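Gallmont conclui primeira recolha de demonstrações para o Cidier

A Gallmont terminou em agosto de 2019 a primeira fase de recolha de dados para o Cidier, o sistema de aprendizagem que a empresa está a desenvolver para robôs com braços articulados. Foram gravadas 600 demonstrações, das quais 528 passaram à fase de treino. As restantes foram rejeitadas por falhas de sincronização entre o vídeo e a posição das juntas.

O trabalho decorreu nas instalações de Sadholm e abrangeu sete tarefas, entre elas aproximar a garra de um ponto definido, recolher o braço e voltar a uma posição de repouso. Cada gravação dura 30 segundos e guarda as imagens captadas junto ao pulso do robô, os ângulos de todas as juntas e a abertura dos dedos.

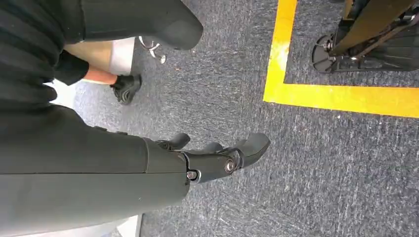

O responsável pela recolha, Sibusiso Shezi, explica que as gravações sem qualquer objeto na garra têm tanto peso no conjunto como as outras. «O modelo precisa de ver o braço a deslocar-se sem nada na mão, ou passa a tratar todos os movimentos como tentativas de agarrar», afirma. São momentos como o que se vê na imagem, com os dedos abertos e apontados para uma zona livre do chão. A marcação amarela, que forma ali um ângulo reto em torno da base de um suporte com rodas, também fica registada no vídeo, e a equipa decidiu não a apagar no tratamento das imagens.

As demonstrações foram feitas por operadores em turnos curtos, com pausas entre séries. No fim de cada série, um segundo operador revia as gravações e atribuía-lhes uma etiqueta com a tarefa e o resultado. Em julho, o procedimento foi alterado para que as tentativas falhadas deixassem de ser eliminadas e passassem a ter uma etiqueta própria.
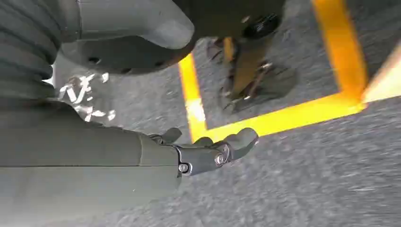
Segundo Shezi, a mudança atrasou a revisão, mas permitiu aproveitar material que antes se perdia. As tentativas falhadas são usadas numa parte separada do treino, em que o sistema aprende a distinguir um movimento concluído de um interrompido.

A anotação final está a cargo da Lepik, que recebe os ficheiros já divididos por tarefa e devolve à Gallmont os instantes de início e de fim de cada movimento. Os casos em que os dois revisores não concordam voltam a Sadholm para serem decididos pela equipa de recolha.

A segunda fase vai repetir as mesmas tarefas com outra iluminação e com o robô colocado em posições diferentes. A Gallmont não indicou uma data para o início dos trabalhos nem se pretende divulgar o conjunto de dados.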